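Notes from Blackwood – sleeping on it

I promised last month I'd write about naps, and then I put it off, mostly by napping. So let's do it now, with coffee, at an hour when I'd normally be flat on the couch with a cookbook on my chest.

Quite a few of you wrote in after my piece on early mornings, and the question that kept coming up was whether a nap in the afternoon ruins the night. For me it depends entirely on when I lie down. Before 2 in the afternoon and I sleep fine. Any later and I'm wide awake at midnight, rearranging the spice drawer and wondering if I should repaint the hallway (I did repaint the hallway, once, and you can still tell which wall I did at night).

Mỹ Kiều, who runs the bakery down on the Pudcombe road, has been napping every day since she opened. She starts her dough before anyone else in town is up, closes after lunch, and goes straight to bed with the curtains drawn and her phone in the bread bin. I asked her how long she sleeps and she looked at me like I'd asked how long a song should be. Until she wakes up! I've tried it her way and woke up at dinnertime with no idea what day it was. It was Tuesday.

So I'm a timer person. I set it for 20 minutes, I take my shoes off, and I pull the old green blanket over my feet because my feet get cold even in summer. No pillow if I can help it – a pillow tells my body we're in for the long haul. Some days I don't sleep at all, I just lie there listening to the neighbor's sprinkler, and I get up feeling better anyway.

A few of you asked about coffee first, nap second. I tried that for 8 days. It did work, sort of, but I kept lying there thinking about the coffee. My sister swears by it and she also swears by cold baths, so make of that what you will.

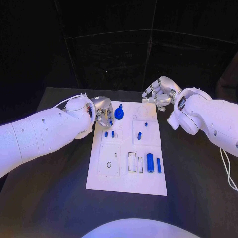
The other thing I wanted to mention is the couch itself. Mine is too short, and I've slept on it for years with my knees up like a folded lawn chair. I finally went over to Turnum to look at daybeds and the one I liked was $2286, so I came home and put a second cushion at the end of the couch. Problem mostly solved. If anybody has a daybed in the garage that they're tired of walking around, please write to me before you take it to the dump.

Next month I'm going back to soup, by popular demand. I have 2 new ones to share, and one of them uses up all that celery you bought for a single recipe. Send me your own nap habits in the meantime, the stranger the better, and tell me if you'd like them printed with your name or without.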